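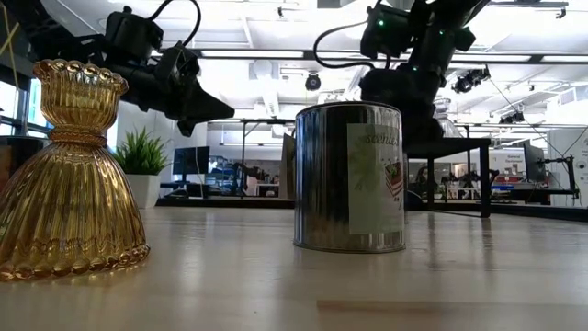

Glass and Tin Table: What Came In for November

We have had such a good month for donations! The Glass and Tin Table at the Hollis hall is filling up again, and I want to tell you about a few favorites before they find new homes. Doors open at 9 in the morning, same as always, and the coffee will be on.

First, the amber glass. If you grew up with a piece like it on your grandmother's sideboard, you already know the feeling. It's ribbed all the way down the base, with a nipped-in waist and a beaded, scalloped rim, and when the light hits the ribs it goes the color of honey. I've been turning it around for days trying to decide which side is best (all of them). Jin-sol Woo thinks it wants a candle. I say leave it empty by a window and let it throw gold on the tabletop.

The silver paint can has a fan club too. It still has its cream label, with a leafy green drawing and dark curly lettering, and the metal is so shiny you can just about fix your hair in it. Put a jar of water inside and fill it with whatever is left in the yard, seed heads, rosemary, a few bare twigs. Sun-ja Oh did one like that for the Jerside supper last fall and people kept asking her where she bought it.

We have plenty of everyday pieces as well. There's a pink-tinted glass that I love next to the amber, a small clear cup, and a brushed metal mug with a little handle that would make a very nice pencil holder. The spiky green plant in the white pot is staying put, sorry! It has been asked after more than anything else on the table.

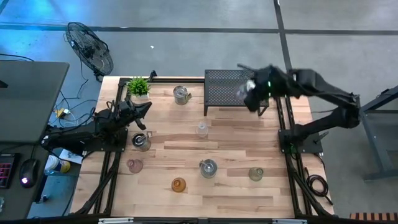
Bringing Things In

Our spring table raised 700 dollars for the Brendora reading room, and we'd love to reach 1,000 this time. Glass, tins, mugs and small pots are all welcome. Please give them a wash first and let them dry with the lids off. Chips on the bottom are fine, but we can't take anything cracked.

Drop-off is at the side door on Holow Street until 2 in the afternoon. Wrap glass in newspaper, and if you know a story about a piece, write it on a slip and tuck it inside. Those slips are half the fun for whoever takes it home. Jin-sol could also use 2 more pairs of hands for wrapping and pricing, so leave your name on the sheet by the coat rack if you can stay an hour.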